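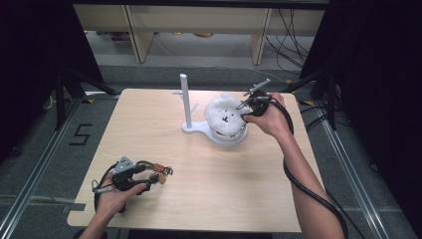

Ticket 254
Product: Rileveo stand, white, round base
Opened by: Trevor Stockdale, Meltstead
Status: open, waiting on Enent
Date: 13th July

Problem: stand leans when anything hangs off the post. Heavier the thing, worse the lean. Also the fluffy white cover on the round part won't stay put, keeps riding up so you see the metal ring round the bottom.

Tried so far:

Moved it to the wood table at station 5. Table is level, checked both ways. Same lean. So not the table.

Took the post out, put it back, quarter turn past where it stops. Better for almost 30 minutes then back to leaning.

Pulled the fluffy cover down all round and pressed it in. Stayed overnight, came up again next morning on one side. Dark marks near the middle of the fluff, tried a damp cloth, no change. Did NOT use soap, care sheet says not to. Is that staining or is it how they come?

Swapped base with the one from Dobson. Their post in our base leans. Our post in their base is fine. So its the base, I think.

Reply from Enent support: asked what we hang on it, and the weight. Limit is 300 grams.

My answer: nowhere near the limit. Test item is the keychain, the green rope one with the orange-brown leather tab, white stitching. Picked it as everyone has one and it doesn't roll off the table. Put it on the kitchen scale twice, well under both times. 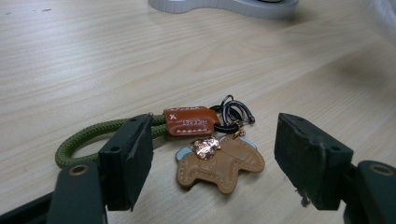

Loop end of the rope goes over the post, tab hangs down. Rope is thick so it doesnt slip, thats not the trouble. With the keychain off and lying on the table the post still leans a bit, so weight can't be the whole story.

Support then said try the felt ring underneath. We don't have a felt ring. Wasn't in the box. Packing list says 2 -- please send both.

Still need from you:
Felt rings, or a new base
Answer on the dark marks
Whether the cover can be glued down or does that kill the warranty

Please don't close this again for no reply, I answered same day last time and it went to the wrong inbox. Need it sorted before September, the rest of the stands go out to Dobson then and I'd like to know if they all do this.

T. Stockdale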